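Mestel opens its training hall to visitors and shows how household robots learn from people

Mestel, developer of software for service robots, held its first open day in February. Some 100 guests visited the training hall in the Zunent business park, among them suppliers, teachers from technical schools, people from the care sector and many neighbors who until now knew the building only from the outside.

The hall is the place where Mestel collects the examples from which its robots learn simple work in the home. Operators walk through furnished rooms with a gripper in each hand and do the tasks themselves: they pick up a plate, move a bottle, fold a towel, open a drawer. The movements are recorded and later used for training the control software, which the company calls Delta. In this way no robot is needed in the room during the recording, and one operator can repeat a task many times in a morning.

At the open day the doors of all 14 practice rooms stayed open. The guests were led in small groups from the kitchens to the bedrooms and then to the bathrooms, where the demonstrations of the day took place. The bathroom was chosen on purpose. Surfaces are smooth, mirrors confuse the cameras, and many of the objects are small and light. For the software these are difficult conditions, and the company wanted to show the difficult part of its work also.
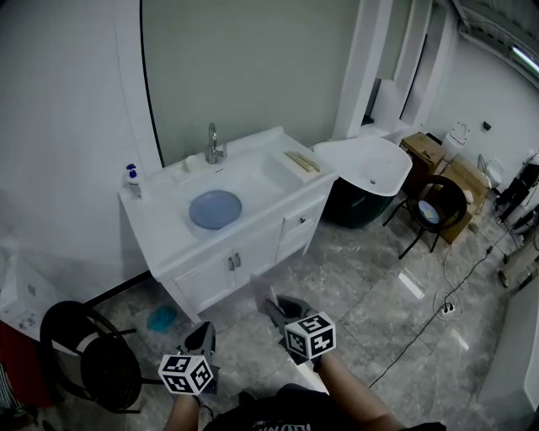
Work with two hand-held grippers in one of the bathrooms of the training hall. The printed markers are mounted on top of the grippers.

After the operators had shown the work, guests were invited to try it. A pair of grippers was prepared at a low table, together with cups, sponges and a box of clothes pegs. Most people needed a few minutes until they could hold an object safely. Several of them remarked that it is strange to have no feeling in the fingertips, and that one starts to look much more carefully at what the hands are doing. Children from the age of eight could take part together with an adult, and the line at this table was the longest of the whole day.

In the second part of the program, at 2 in the afternoon, Mestel showed a two-armed robot running the present version of Delta. It put cups from a tray onto a shelf and wiped a tabletop. One cup fell over in the first round and the robot left it lying, so the demonstration was repeated after a short break. The second round went without a fault. The engineers used the break to answer questions about safety, about the price of such machines and about the privacy of the recordings. Mestel explained that all recordings shown at the event were made by its own employees in its own rooms.

The practice rooms are equipped by the interior fitter Kuipers, a partner of Mestel since the hall was founded. Kuipers delivers the furniture and sanitary fixtures and rearranges the rooms at regular times, so that the software does not get used to one single room. At the open day Kuipers had a stand in the entrance area, with floor plans of the earlier rooms and samples of handles and faucets.

Mestel plans to enlarge the collection in the coming months. The target is 500 different household tasks, from setting a table to sorting laundry. For this purpose the company is looking for more operators, full-time or part-time. Experience with robots is not required. Applicants should have steady hands and patience, and they should be able to stand for longer periods – the work is done on foot for the most part. Training is given in the hall and is paid from the first hour.

Because the interest was larger than expected, a further open day will be held in the fall. Schools and training centers can already ask for a group visit. The visits are free of charge, but registration is necessary, as the rooms are small.

About Mestel
Mestel develops learning software for robots which help in homes and care facilities. The company operates its own training hall in the Zunent business park and works together with Kuipers for the equipment of the rooms.

Press contact
Mestel, Press and Visitor Office, Zunent business park
Pictures from the open day are available on request.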